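Wevell Institute
Posts from the Manipulation Program
28 January 2018

1/
The Wevell Institute has completed the first stage of Statano, its program on teaching two-armed robots to handle clothing. The posts below summarize how the demonstrations were gathered and what the program team would do differently. Questions may be left under any post.

2/
Statano holds 1,732 demonstrations. In each one, a trained operator controls both arms remotely while the arm positions, the gripper openings and all camera views are recorded together. No motion is scripted in advance.

3/
Operators work with a pair of hand-held leader arms supplied by Waweru. The robot follows the leader joint by joint. Operators told us that learning to trust the left and right mapping took longer than learning the grip.

4/
Garments were handled on a cloth-covered table. Grip points were left to the operator. The written protocol named the final state of the garment and the time allowed, and said nothing about the route between the two.
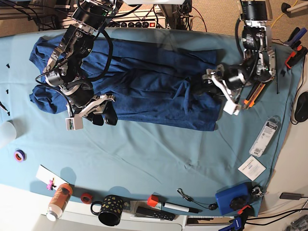
Both grippers on a dark navy garment, Statano table, overhead view.

5/
Dark fabric was the hardest material in the set. Folds that are plain to a person standing at the table can merge into one dark area on a screen. Operators were permitted to lift an edge and set it down again before committing to a grip, and these trial lifts were kept in the recordings.

6/
We were asked in August whether hesitation should be trimmed from the data. Our position is that it should stay. A pause before a grip often marks the moment at which the operator is reading the cloth, and a policy trained without such pauses tended to close its fingers too early in our tests.

7/
Each operator completed 300 practice runs before any recording was accepted. A further 300 recordings were set aside for evaluation and were never used in training. The two groups are stored separately and should not be merged by anyone using the release.

8/
A session was limited to 65 minutes, followed by a break away from the controls. Remote operation is tiring in the shoulders and the eyes, and error rates in our pilot sessions rose sharply toward the end of long shifts.

9/
Views from cameras at the gripper are included with the overhead views. They are less comfortable to watch, and motion blur can be heavy. They do show the fingers against the fabric at close range, and for that reason blurred footage was retained unless the recording itself was damaged.

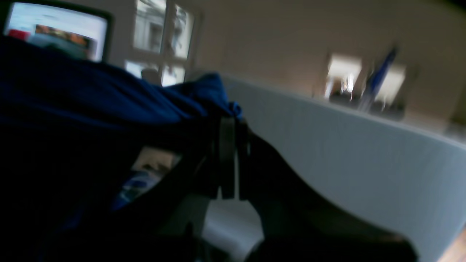

10/ Access and conditions

The release is open to universities and public laboratories on written request. Commercial users should apply through Pato, which administers licensing for the Institute. Applicants are asked to state the intended use, the storage location and the person responsible for the data.

11/
Known limits. All recordings were made with one robot design. Sleeves are better covered than collars, and buttoned garments are hardly represented. Results obtained on this material should not be taken to hold for bedding or upholstery.

12/
Failed attempts are included and labeled as such. A dropped sleeve or a missed grip carries the label "incomplete" along with the point at which the operator stopped. Laboratories that want successful runs alone can filter on that field.

13/
The second stage will add a correction mode, in which the robot proceeds on its own and the operator takes over when needed. The handover signal will be recorded in a separate channel. The format is still under review, and comments from groups with similar equipment are welcome until the review closes.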